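Chapter 3
Buying Help: The Laundry Service as a Product

When Marisol Arellano first took over the laundry rooms at Rultham, she assumed that buying a robot would be a lot like buying a washer. You compare prices, you sign, somebody wheels it in. What she was offered by Wunix was something rather different — a service, billed by the month, with a two-armed robot, a 30-day trial and a person on the phone included in the price.

In this chapter we will read that offer slowly, the way Marisol did, with a pencil in hand and (I hope) a good cup of coffee nearby. We will ask what the seller promises, what the buyer has to supply, and who pays when a load is left sitting in the drum overnight. Along the way you will meet Baltazar Barajas, whose own contract covered 1000 loads and said nothing at all about lint.

Please keep one thought close as you read. A dryer door is a small thing to you and me, but for a machine with gripper hands it is a real piece of work, and a good contract says plainly which doors, baskets and buttons are covered. Marisol's first draft didn't, and we will begin with the letter she wrote back to Wunix in February, asking for a list.
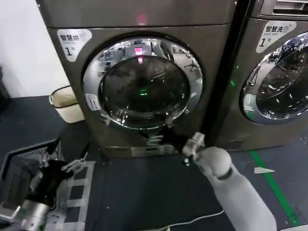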